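Last updated: November 25, 2023

Section 4: Teaching the Pliltska a Kitchen Task
By Fernanda Figueiredo

Welcome back, and well done for getting this far! By now your Pliltska should be standing on its base, plugged in and calibrated, and you will probably be itching to see it do something useful. This section takes you through recording your first set of demonstrations, which the arm will study overnight and then try for itself. We have chosen drying glasses because almost every household has some, and it asks for a good deal of careful two-handed work without being too hard on a beginner.

You will need the head camera from the accessories box, a dry cloth, a tray and some plain glasses you would not be heartbroken to lose. We like a cloth in a strong colour that stands out from your cupboards.

1. Charge the head camera fully, then fit the strap so that it sits snugly on your forehead. It should not slide when you look down.

2. Stand at the worktop as you normally would and open the Tareck app on your phone. Tap Preview and check that both hands stay in view while you work. If your wrists keep vanishing, tilt the camera down one click and look again.

3. Put the glasses upside down on the tray, with a clear patch of worktop beside it for the ones you have finished.

4. Tap Record, wait for the beep, and dry the glasses one by one at your ordinary pace – there really is no need to slow down or show off for the camera. Use both hands, with the cloth in whichever one feels natural.
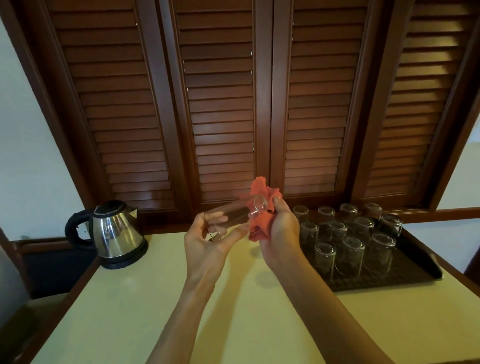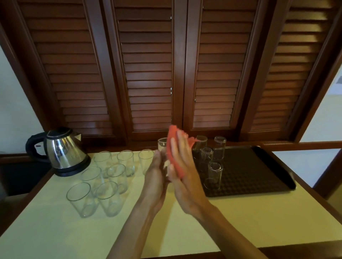 Glass and cloth stay over the worktop, well within the camera's view, and that is the habit to get into.

5. Tap Stop when the tray is empty. The app will cut your recording into single glasses by itself, and each of these counts as one demonstration.

6. Look through the clips and delete any where you were interrupted, dropped the cloth or wandered off to answer the door.

7. Repeat until the counter in the app reads 100. The arm can store up to 3000 demonstrations, so you have plenty of room for other jobs later on.

Note: Please do vary things a little between recordings. Move the tray, swap the cloth, try it in the evening with the lights on. Michalis Katsaros wrote to us in July that he had recorded everything in one go on a sunny morning, and his arm was lost as soon as he drew the blinds. He made a second batch after supper over the next few evenings, he added, and would tell anybody starting out to do the same from the first day.

Caution: Do not record with chipped or cracked glasses, and do not let the arm handle them either. Keep kettles and anything else hot outside the arm's reach when it comes to take its turn.

Caution: The first time the arm runs the task by itself, stay beside it with the stop button in your hand. Begin with plastic tumblers if you have them.

8. Put the camera back on its charger and leave the arm switched on overnight. A slow blue light means it is learning. When the light turns green you can go on to Section 5, where we set the speed and grip.

If the light is still blue at breakfast, give it a bit longer before you ring us. Larger batches do take their time, and switching off halfway means starting the learning again, though your recordings will be safe.

Contact: Pliltska Owner Support, Girard House, Stinville | © 2023 Pliltska | Back to top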